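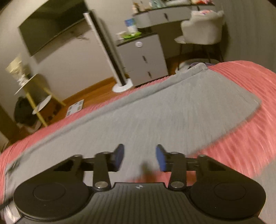

Ludger Stöcker asked whether a laboratory that has already bought a scanner from another supplier can still join the Kotetti Partner Laboratory Program. It can. The program is open to any dental laboratory that accepts digital impressions in an open file format, and ownership of Kotetti equipment is not a condition of entry. Other questions received by the program office are answered on this page.

Who may apply?
Applications are accepted from registered dental laboratories with at least one full-time technician trained in digital design. Laboratories with several locations should submit one application for each site.

What does participation cost?
There is an application fee of $200, payable when the form is submitted. The annual fee is $650 per site. The application fee is credited toward the first annual fee if the laboratory is accepted, and is not refunded if the application is withdrawn.

How many cases must a laboratory complete each year?
Partner laboratories are expected to complete 300 digital cases per year. Crowns, bridges, splints and surgical guides all count. Remakes do not count, whatever the cause.

Where is the training held?
Introductory training takes place at the Keltthorpe training center and lasts two days. Advanced courses on implant planning are held in Prekitz – places are limited, and laboratories in their first year have priority. Travel and accommodation are not included in the annual fee.

Can a dentist attend together with the laboratory?
Yes. Each laboratory may bring one referring dentist to the introductory training at no additional charge. The dentist's name must be on the registration form.

Is the Fuchs module included?
The Fuchs module for removable dentures is licensed separately. Partner laboratories may use it free of charge for 60 days, after which a standard license is required. Designs saved during the trial remain available for export.

When does membership renew?
Membership renews every April. Laboratories that join later in the year pay a reduced fee for the remaining months. Written notice of cancellation must reach the program office 30 days before renewal.

Will our laboratory be listed publicly?
Partner laboratories appear in the online directory, which is searchable by city and by type of work. A laboratory may ask to be left out – this does not affect its other benefits.

Whom should we contact about an open application?
Please write to the program office and quote the reference number in your confirmation message. Replies are normally sent within five business days.

Last updated: 21 August 2024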